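About Us

Hi, and welcome to Skaline! I'm Jeanine Prins, and I run the visitor side of things at our little robotics workshop. If you got a flyer from your kid's school, or you came to the last open day and want to know who was talking at you for an hour, you're in the right spot.

We're a small automation shop with a teaching room attached. During the week we build and tune gripping setups for companies that pack, sort and label things. Twice a year, in January and again when school lets out, we open the doors and let people watch. Cor Verhoeven started the company in the back half of the old Bosman building, and for the first couple of years it was just him, one arm and a lot of coffee. I came in to answer the phone. I still answer the phone, but now I also get to stand next to a robot and explain it to ten-year-olds, and that's the best part of my job by a mile.

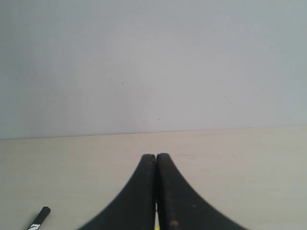
Page last changed: January

So what do you get to see on an open day? We start at the table. I know people expect a big orange arm throwing car doors around, and we don't have one of those (sorry!). What we have is a pale tabletop, a plain wall behind it, and a pair of black fingers that open and close. We keep it bare on purpose so you can look at the fingers and not at forty other things. Cor runs the first round himself and he talks while he does it, usually a bit too fast, so please put your hand up and stop him. He likes it. Open and close comes first, then pick up, then put down, and then somebody from the crowd gets to choose what we try next. We've done erasers, grapes, a hotel key card and one very patient lady's reading glasses.

It misses sometimes. When it does, we leave it on the screen and talk through what went wrong, and those end up being the conversations folks email me about later. One dad wrote me two pages about the grapes.

After the table we split up. One group goes to the Gultora bench, our name for the station where you drive a gripper by hand with two levers and find out how much your own fingers have been doing for you all these years. The other group stays with Cor and goes through how a job gets set up from scratch. Then we swap. There's juice and cookies in the hallway in between, and yes, grown-ups can have the cookies too.

Our last open day was our biggest so far. We had 288 people through the door, which is a lot for a building with 14 parking spots! The Thursday before, we also did a quieter evening for teachers, and 122 of them signed up for the class kit we put together, called Skunelari. It's a cardboard-and-string gripper that kids build at their desks, with lesson sheets for four class periods. If your school wants one, write to me and I'll put you on the list. There is a bit of a wait right now - we fold the boxes ourselves.
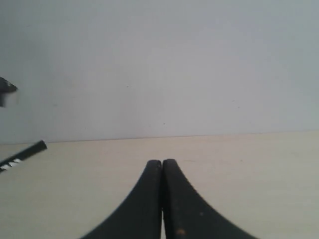
Grip is what we get asked about more than anything else, both by visitors and by the companies that hire us. How hard should it squeeze? How does it know when to stop? Why that shape? I'm no engineer, so I use the fingers we have in front of us. They're wide down low and taper up to rounded tips, and along the inside of one of them there's a fine, toothy sort of texture. I ask the kids to think about the sole of a sneaker and then tell me what they think ridges might be good for. Somebody always gets to "so it doesn't slip" before I've finished asking. Then we get into soft things versus hard things, and slick things versus rough ones, and by that point I've usually lost control of the room in a good way.

For companies, it works a little differently. You can book a private visit, bring a box of whatever you make, and spend a morning with Cor trying it out. He'll tell you straight if a machine is a bad fit for your product. He's sent people home with "keep doing it by hand" more than once, and a few of those came back later with a different job for us. A morning visit is 195 per group, and we take that off the bill if you end up working with us. School visits are free and always have been.

A few practical things. Come in by the side door, the front one sticks. The teaching room is on the ground floor and there's space for strollers and wheelchairs. Kids under eight need a grown-up with them. You're welcome to take pictures of anything in the teaching room, but please put your phone away when we walk past the workshop, where customer projects are out on the benches.

Want to come by? Call and ask for Jeanine, or leave a message with your name, how many of you there are and which days suit you. I call everybody back, usually after four when the workshop quiets down and I can hear myself think.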